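3칸 수저통 하나로 주방이 정리될까

생활용품 업체 모다리(Modari)가 2021년 8월 30일 조리도구용 3칸 꽂이를 내놓았다. 업체는 서랍 속 도구를 꺼내 세워 두기만 해도 조리대가 넓어진다고 홍보한다. 초도 물량은 300개다.
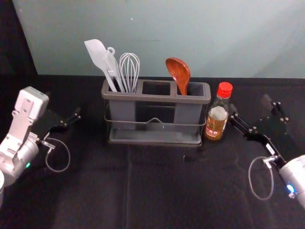 조리대가 넓어진다는 말부터 따져볼 만하다. 서랍에 있던 물건을 위로 올리면 그만큼 자리를 차지하게 마련이다. 칸 배분도 쓰는 사람 몫이다. 왼쪽 칸에 흰 실리콘 주걱과 뒤집개, 거품기가 한데 꽂혀 있는데 가운데 칸은 비었고, 오른쪽에는 나무 국자가 들어 있다. 칸을 나눠 놓아도 손이 가는 데만 차는 셈이다.

업체는 사용자 200명에게 물어 만족한다는 답을 얻었다고 밝혔다. 질문 문항은 공개하지 않았다. 경쟁사 루멘타(Lumenta)도 4월에 비슷한 제품을 선보이며 같은 약속을 한 바 있다. 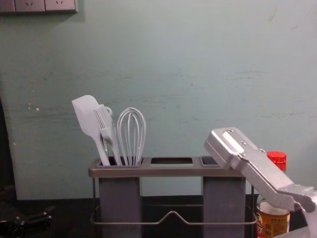
서랍이 넉넉한 집에도 필요할까?

매일 쓰는 도구가 몇 개 안 된다면 서랍으로 충분하다. 꽂이를 사기 전에 안 쓰는 도구부터 덜어내는 편이 돈이 덜 든다.

모다리는 후속 색상을 준비 중이라고 했으나 출시 시기는 밝히지 않았다.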